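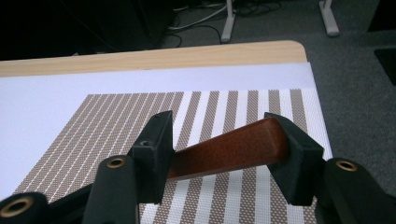 *Hutetti woven placemat, taupe-brown and white stripe, with a reddish-brown wooden bar above it.*

The Hutetti is a fine-weave striped placemat sold singly or in packs of 2. I bought four for daily use and have had them on the table since June, replacing a set of Briven cotton mats that creased badly after washing.

**Weave and finish.** The weave is tight enough that crumbs stay on the surface and can be shaken off. Edges are bound with a single line of stitching. One of my four had a loose thread at a corner, which I trimmed; it has not run further.

**Flatness.** New mats arrive rolled and lift at the short ends. Left under a tray overnight they flattened fully. They do not slide on an oiled table, but on glass they creep when a plate is turned.

**Cleaning.** Coffee and soy sauce came out with a damp cloth. Turmeric did not, and is still faintly visible on the white stripes. The label says not to machine wash. Inese Eglītis, who has the same mats, put one through at 60 degrees and it came out narrower at one end.

**Heat.** No rating is given. I use a trivet for pans and put only plates and bowls directly on the mat.

**Against the alternative.** The Cunau mat is thicker and lies flat from the start, but the surface is coarser and holds grease.

Score: 7 out of 10. A point would go back on for a stitched corner that matches the other three.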